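Does toast always land butter side down?

People say it does. Should you believe them? Let's be fussy and check.
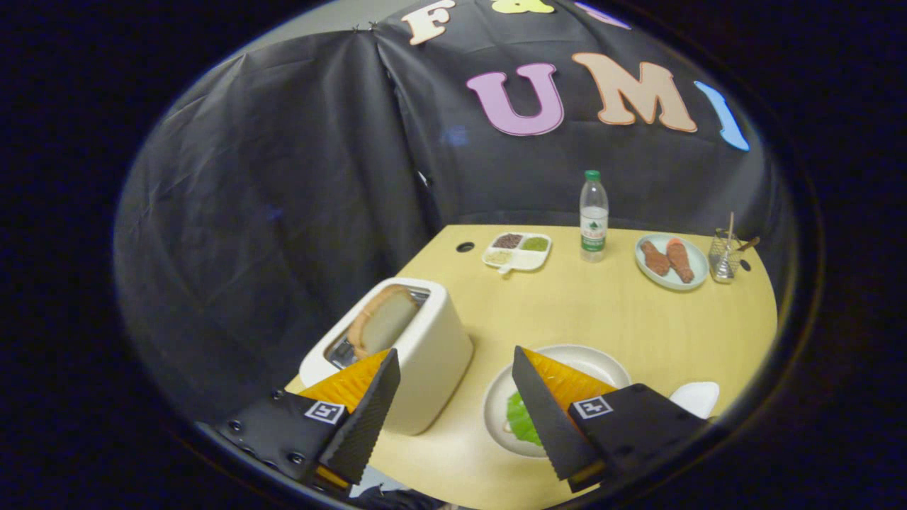 Reading time: 2 minutes

Toast slides off a table and starts to turn. A normal table is too low for a full turn, so it often lands upside down. Butter hardly matters – it weighs very little. Drop toast from much higher up and the result may change.

What about bad luck? I doubt it. We remember the messy falls and forget the clean ones.

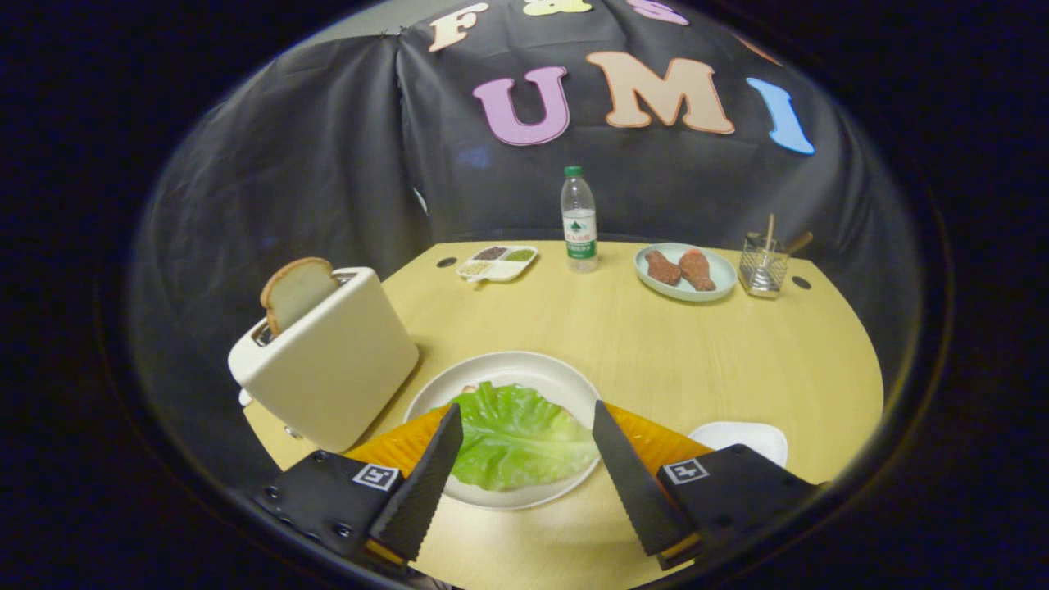

A fair test needs more than one drop. Try 18 with dry bread, marking one side with a pen. Don't swap in something floppy, like the big crinkly lettuce leaf on the white plate, as air can push it about. Write down every landing, even the boring ones.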